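Section 4. Laying Out and Arranging the Stems

These instructions apply to the Mirkeo artificial flower set by Vulico. Allow 15 minutes for the first arrangement.

4.1 Before you begin

1. Clear a flat, clean table and wipe it with a dry cloth. A light-colored surface makes small parts easier to find.
2. Lay the stems flat with the blooms all pointing the same way -- away from you, toward the far edge of the table.
3. Inspect each stem from the flower head down. Check the sepals, the leaves and any side branches.

NOTE: Side branches and small nubs on the rose stems are part of the molding. Do not trim them.

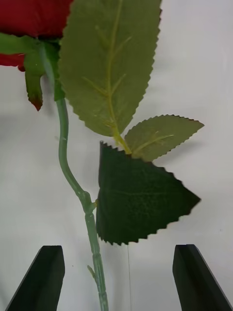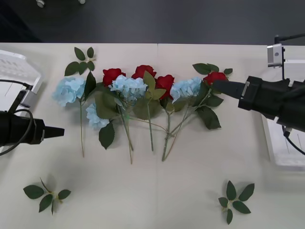
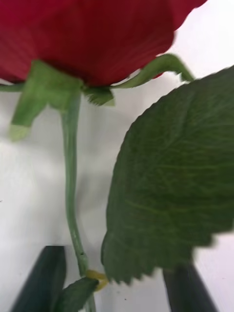 4.2 Forming the bunch

4. Place the largest hydrangea heads first and leave a gap between them.
5. Set the roses into the gaps. Hold each rose by the stem, never by the petals.
6. Let the stems cross at a single point below the blooms. Uneven lengths at the lower end are acceptable at this stage.
7. Turn the leaves outward so that they fan around the flower heads. Bend a leaf at its base only.
8. Grasp the bunch at the crossing point and lift it upright. Lower it into a vase at least 17 cm deep.

CAUTION: Stems may contain wire. Wear eye protection when shortening them, and keep offcuts away from children and pets.

CAUTION: Do not expose the flowers to temperatures above 50 °C. Keep them away from candles, stoves and heaters.

4.3 Correcting the shape

If a flower head leans forward, bend its stem gently 5 cm below the bloom. Repeated bending in the same spot will weaken the stem. Flattened petals may be opened by hand, starting with the outer layer. For care and storage, refer to Section 5.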